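Ticket 1442
Subject: Tablecloth slides, tray won't come clean, smudges keep coming back
Opened by: Ilze Mets
Site: Tosville, back room
Status: Open, waiting on reply

Hi again! Ilze in Tosville. I know I already phoned on Wednesday but the person I got said to put everything in writing, so get comfortable, this runs long.

We bought the picnic table set from Soveo: the checkered cloth (the red one), the stainless tray with the rounded edges, and a pack of the white paper cups. The cups are fine, no complaints, I'd buy them again. It's the cloth and the tray I'm writing about.

Problem one, the cloth. It creeps. I lay it out square with the table, smooth it down, go do something else, and by lunch the front drape is longer than it was in the morning. It doesn't fall off or anything, but if there's a bottle standing near the back it ends up wherever the cloth takes it. I've had one go over on me twice now.

Problem two, the tray. Smudges. White, cloudy, kind of faint, mostly on the flat part. They wipe off and then they're back when it dries.

What I've tried so far, in order:

Washed the cloth on cool, hung it up, ironed it on low from the back. Looked great, slid exactly the same.

Turned it around so the other long side faces front. It creeps toward the front whichever way it's on, so I don't think it's the hem.

Put a level on the table. The table is fine.

Tried the clips from the Karimi hardware place. These do hold! But they only open wide enough for a thin top and mine is right at the limit, so one pops off whenever somebody leans on that side. Also they're ugly, sorry.

Cut up a piece of rubber shelf liner and put it underneath. Best result so far. It held all morning, then bunched up in the middle and I had a lump under the tray.

For the tray: dish soap and hot water, no change. White vinegar and water, much better for a day, and then the cloudiness came back after the next wash. Baking soda paste, I stopped partway because I was scared of scratching it. Your leaflet says no abrasives and I wasn't sure if that counts. Does it?

Reply from support asked me: is the tray going through the dishwasher, and how much weight is on the cloth?

No dishwasher, all by hand. We do have very hard water out here, so if you're going to tell me it's limescale I'm halfway to believing you already. As for weight, next to nothing. A water bottle, a cup, the tray, the mayo, plus whatever gets left there, like the yellow ball and the shuttlecock (the feathers are dyed all different colors, very cheerful). I put my full bottle on the kitchen scale for you and it came to 1000 grams, and everything together was over 2000. So hardly a load! 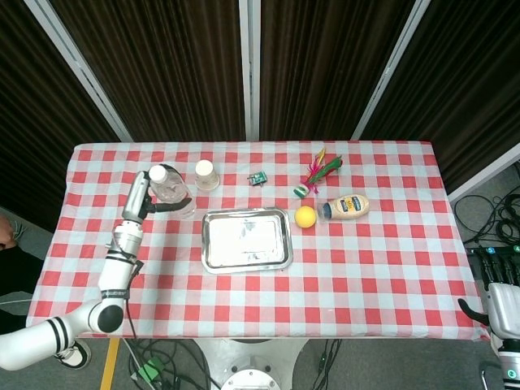
Attachment 1: checkered cloth with the tray in the middle. Faint white smudges on the metal, cloth hanging a little over the front.

Three questions and then I'll leave you alone:

Do you sell a proper underlay for this size, or should I get the felt kind by the yard and trim it?

Is vinegar OK on this tray every week, or will it dull the shine in the long run?

If I send the cloth back, do I need the cardboard band it came in? I've still got the band but it's torn.

I'm usually around until 10 in the morning if it's easier to call. After that please email, I don't hear the phone from the back room.

Thanks so much,
Ilze

Added later the same day: dried the tray with a towel right away this time and left it on the counter. No cloudiness yet. Will check it again tomorrow and add a note to the ticket.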